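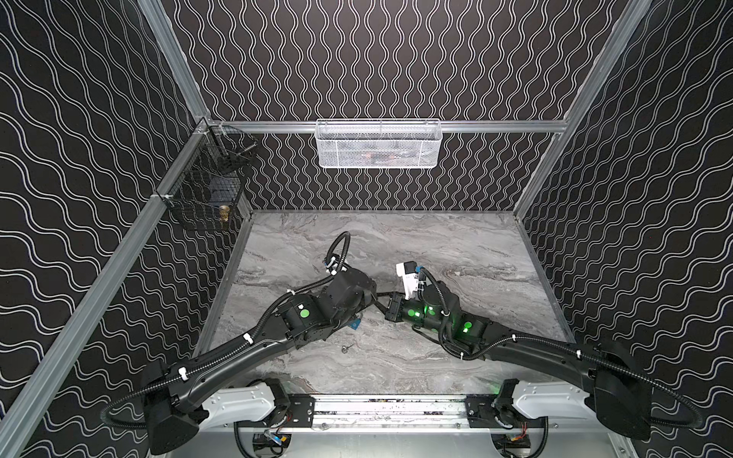

Baskets on the rails, wavy panels behind, marble underneath.

Small hardware storage — wire mesh baskets or closed bins?
Forum: Workshop & Garage > Getting Organized

bouzid_bench wrote:
Hello all, and thanks again for the help with the vise back in August. My new question is a gentler one. I've been putting the small stuff into mesh baskets hung on the rails, a long white one across the back and a black open-topped one in the corner, and I go back and forth on whether I love it or whether I'm fooling myself. What I love is that they keep the floor of the place clear and I can half see what I've got without lifting anything down. What I don't love is that brass fittings, padlocks, rings and loose screws all end up in there together, and the really small pieces have a way of wandering. There's a screw or an eyelet or something sitting out on the marble right there in the photo, and I couldn't tell you what it belongs to. Would you stay with mesh, or go over to drawers?

pennywhistle8 wrote:
Oh, I do like that wavy paneling! I'd have a hard time getting any work done in front of it, but I mean that kindly. On the baskets, I had the very same setup for years and I'd keep them for anything bigger than your thumb. For screws and eyelets you want a solid bottom. I cut a piece of an old placemat to fit the floor of each basket and that bought me a good long while before I gave in and got drawers.

tallowcreek wrote:
I'm going to be the grump and say get rid of the mesh altogether. I had one in a damp garage and everything in it grew a coat of dust that turned to paste. Closed bins, a label on the front, done. I have the Irkex drawers, the 4 row model, and in my house a screw goes in a drawer or it goes in the trash.

pennywhistle8 wrote:
Tallow, that's your garage, though. A dry room is a different animal, and some of us forget that a thing exists the minute it goes behind a label. I bought the same hinge three times because the first two were in a very tidy drawer.

bouzid_bench wrote:
Three hinges makes me feel much better, thank you. I do think I'm a person who needs to see things. I sat down Saturday morning with a cup of coffee to go through the hardware properly, and of course I got as far as the padlocks and stopped there. I have more of them than doors, I'm afraid.
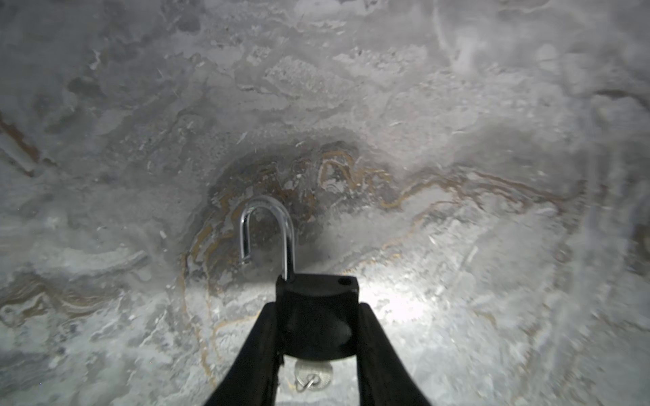 Black padlock with the shackle open, and a little round tag or washer on the marble under it.

The black one is a nice solid-looking thing and I'd hate to part with it, but where does a person keep padlocks? Open or closed? And do the keys live with them or somewhere else?

ernia_hills wrote:
Closed, with the key in it, if you ask me, and on a hook. I used to keep mine open so nobody could lock one by accident, and then the shackles hooked into each other and into the basket wire and it was like untangling Christmas lights.

tallowcreek wrote:
Disagree with Ernia. Leave them open. A closed lock with a lost key is a paperweight, and keys do get lost. I keep them open in a shallow tray, one layer deep, so they can't tangle.

pennywhistle8 wrote:
I come down on tallow's side this time — mark the occasion. As for keys, if that round piece is a tag with a ring on it, there's your answer! Stamp a number on it, put the same number on the lock with a paint pen, and hang all the keys together. My shed is number 251, for reasons that made sense to me when I bought the tags, and I've never once mixed it up.

bouzid_bench wrote:
I'd have to look at it again to say whether it's a tag or just a washer, but I like the idea very much either way. So I'm thinking baskets stay for fittings and the bigger pieces, a tray for the locks, and one small set of drawers for the screws. Does anyone have a brand they like besides Irkex? A neighbor mentioned Pedov.

ernia_hills wrote:
Pedov is fine, the drawers stick a little at first. Get the one with dividers. I bought a box of 1000 screws the same week and wished I'd gone a size up.

tallowcreek wrote:
Still say lose the baskets.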